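Tue 1 June

Quick one tonight because the cluster is finally free and I want to queue stuff before bed. But I promised an update on the camera pose thing so.

Recap for anyone who skipped the January post. Project is called Hivlow. Question is dumb and simple: if you train a policy in sim and the camera orientation gets jittered a LOT during training, way more than anyone would jitter it on purpose, does the policy get better at shrugging off a bumped camera later? Or does it just get worse at everything. My bet in January was worse at everything. I was half right, which is annoying.

Setup, fast. Scenes come from Prostow, the indoor scene generator I've been using all year. Kitchens mostly, a few office-ish rooms. Policy is a small transformer, nothing fancy, takes one view plus joint state and spits out short action chunks. Task is reach and grasp off a counter. Training jitter on the camera: small (a few degrees), medium, and what I've been calling "drunk", where pitch and roll can go basically anywhere. Low res renders because I am one person with one budget.

Results first, complaining after.

Small jitter: fine. Same success as no jitter on the clean camera, clearly better on the bumped one. No surprise, everybody does this already.

Medium: a bit slower to train, and the best of the lot on the bumped camera. If you came here for a recipe, use medium and go home.

Drunk: bad. Loss goes down nicely and then the rollouts are garbage. Arm drifts off to one side and sits there. I spent two evenings thinking it was the action normalization. It was not the action normalization.

What it was: I had never looked at the frames. I know. I KNOW. I wrote a whole rant about looking at your data and then didn't. So I pulled 478 frames at random out of the drunk set and went thru them by hand with coffee. A lot of them have nothing in them the policy could use. No arm, no gripper, no object. Ceiling, wall, window, and the loss is still asking for a correct action.
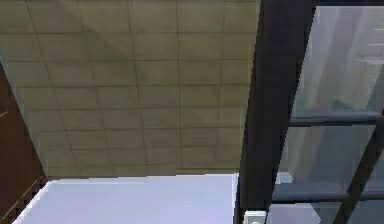
Drunk set, one of the 478. Mostly ceiling tiles, window on the right, no gripper anywhere.

So think about what the network learns from that. The view carries no info about the target, the label is a perfectly confident action chunk, and the only thing that helps is joint state. So it learns to lean on joint state. Then it does that on the good frames too, since leaning on joint state worked so well all through training. Hence the drifting arm. It's replaying an average reach and barely looking.

Checked this the cheap way: swap the view for plain gray at test time and see how much the actions change. Medium policy falls apart, like it should. Drunk policy hardly cares. Pretty damning. Should have been the first thing I ran.

Fix attempt one: throw the blind frames out. Prostow gives you segmentation for free so it's a short filter, drop the frame if neither gripper nor target has any pixels. Retrained. Much better! Rollouts look like reaching again. Still a little behind medium on the clean camera but ahead of it when the bump is really big, which is the half where January me was wrong.

Fix attempt two: keep the blind frames but mask the action loss on them and give them a small "can't see anything" head instead. I like this one more because at test time the policy can say it's lost and stop moving. The head is decent in sim. It gets confused by frames where the target is visible but tiny, calls those blind when they're not. Probably the low res. A few pixels of mug in a fuzzy render, I can't tell either.

Fix attempt three was history, feeding it past frames so it can remember where the mug was. Ran it with 2 frames, then 6. Two did nothing. Six helped a bit and made training horribly slow. Parked.

Caveats, since somebody always emails. All sim. One task. 7 seeds for the main runs but the history ones are a single seed so don't quote me on those. My bump at test time is a fixed offset, a real mount would also wobble. And I picked the filter threshold by eye (zero pixels) and haven't swept it.

Next up: threshold sweep, that's what's going in the queue tonight. Then port the blind head over to the Niruvura scenes, different renderer, different lighting, to see if it's learned "blind" or just learned "Prostow ceiling". I have a bad feeling about that one. There are only so many ceiling textures in the generator and a head that's really a ceiling detector would score great on everything I've tested so far.

Code is a mess, will go up when the config files stop having my home directory in them. Plots too, the axis labels are currenty wrong on half of them.

ok queueing now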